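Start | Kursübersicht | Skripte | Übungen | Kontakt

Automatisierung planen und bezahlen, Teil 3: Was kostet eigentlich so eine Zelle?

So, nachdem wir letztes Mal bei den Abschreibungen hängen geblieben sind (sorry, ich rede einfach zu gern darüber), geht es heute um den Einkaufszettel. Ich fange absichtlich ganz unten an, beim Verbrauchsmaterial. In fast jedem Antrag, den ich auf den Tisch bekomme, steht der Roboter mit drei Nachkommastellen drin und das Klebeband überhaupt nicht!
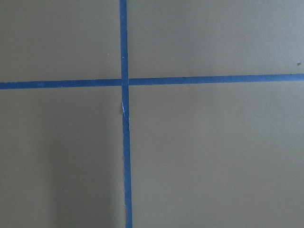 Abb. 1: Blaues Klebeband als Rastermarkierung, mit Stoßstelle.

Schaut euch die Kreuzung ruhig genauer an: Der eine Streifen läuft durch, die anderen beiden stoßen seitlich dagegen, und knapp darunter ist die Kante schon beschädigt. Wer Markierungen klebt, klebt sie irgendwann neu. Ich setze dafür einen eigenen Posten an, »Fläche und Markierung«, und zwar pro Halbjahr. Papier, Band, Cutter, Arbeitszeit. Die Arbeitszeit bitte wirklich hinschreiben, sonst macht das am Ende immer dieselbe Person nach Feierabend.

Der zweite Posten sind die Prüfteile. Mein Lieblingsthema, weil es so wenig kostet und so viel Ärger spart!
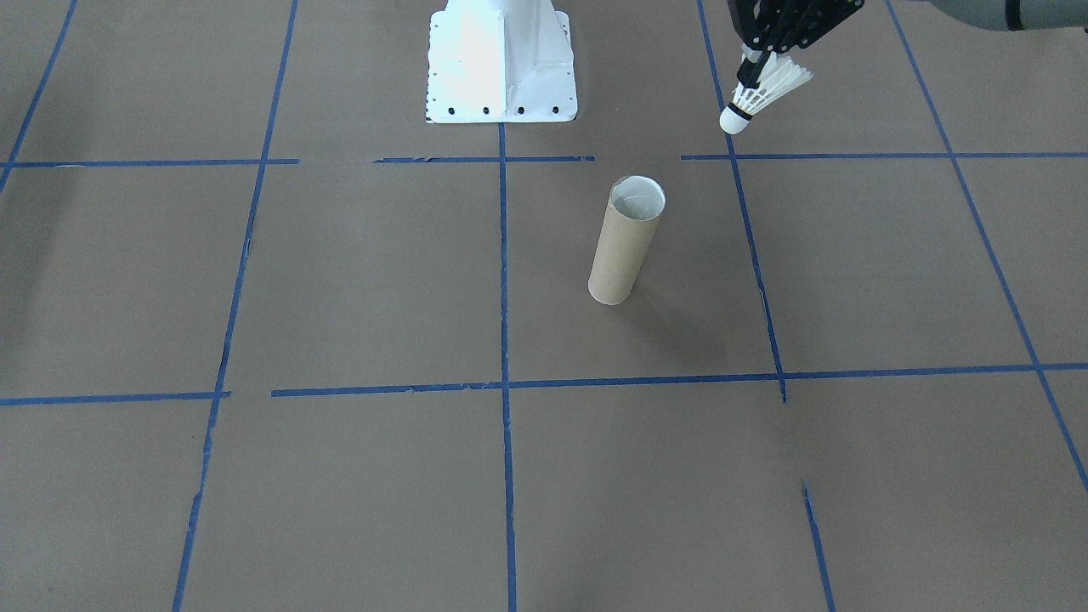 Skript Automatisierung, Heft 3, S. 39

Ein Federball und eine Papprolle, mehr braucht man für eine ordentliche Greifaufgabe erst mal nicht. Der Ball ist leicht, hat vorne eine feste Spitze und hinten einen empfindlichen Kranz, da lernt man über Greifkraft eine Menge. Kauft Ersatz gleich mit. Im Planspiel Plotska hatte eine Gruppe für Prüfteile 1.000 Euro eingeplant und für Ersatzfinger am Greifer null, und genau so herum würde ich es nie machen.

Jetzt zum teuren Teil, also zu allem, was neben dem Arm steht. Beim Angebotsvergleich (unsere zwei Übungsanbieter heißen wieder Somport und Trirgate) lest ihr bitte zuerst die Zeile »nicht im Lieferumfang«. Bei Trirgate fehlen dort Gestell und Verkabelung, im Übungsfall macht das 2.000 Euro Unterschied, und plötzlich ist das billige Angebot das teure.
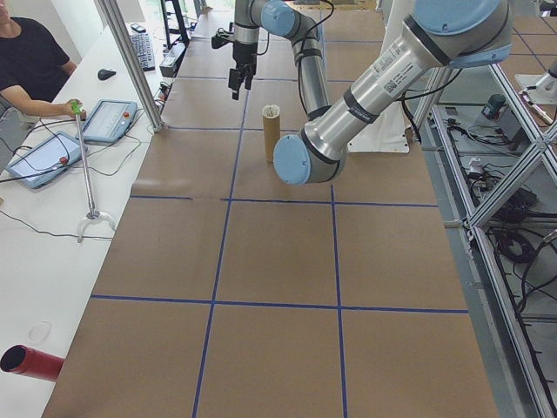
Abb. 2: Arbeitsplatz mit Roboterarm, Bedientisch, zwei Handbediengeräten und Profilgestell.

Geht das mal mit dem Rotstift durch: Tisch, Tastatur, Maus, Aluprofile, Kabel und noch mehr Kabel. Und ein Stuhl, denn irgendwer sitzt ja daneben! Die Stellfläche für den Menschen vergessen erstaunlich viele, dabei ist der Bedientisch hier ein ganz schön langes Möbel.

Mein Kollege Garba Lawal rechnet die Abnahme als eigenes Projekt, und ich habe mir das von ihm abgeguckt. Man schreibt vor der Bestellung auf, welcher Zustand am Ende auf dem Tisch zu sehen sein soll, in einem Satz, den auch die Buchhaltung versteht.

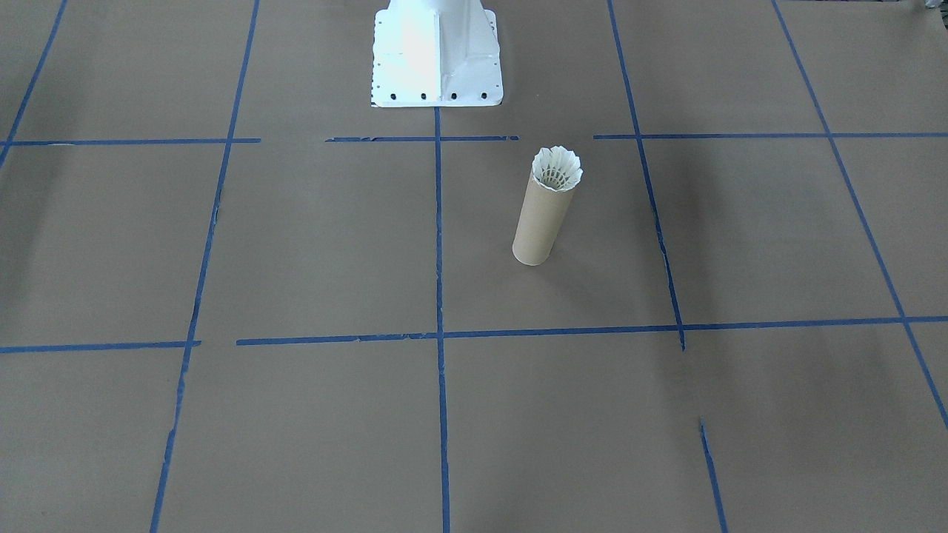
Abb. 3: Federball mit der Spitze nach unten in der stehenden Papprolle.

»Ball steckt in der Rolle, Rolle steht.« Fertig ist das Kriterium. Dazu kommt noch, wie oft es klappen muss und wer den Versuch bezahlt, wenn es nicht klappt.

Bis zur nächsten Sitzung: Kostenblatt für den Fall Oyelaran ausfüllen, Spalte »laufend« nicht leer lassen. Abgabe im Februar, Gruppenarbeit ist erlaubt.

3 Kommentare | 39 Mal geteilt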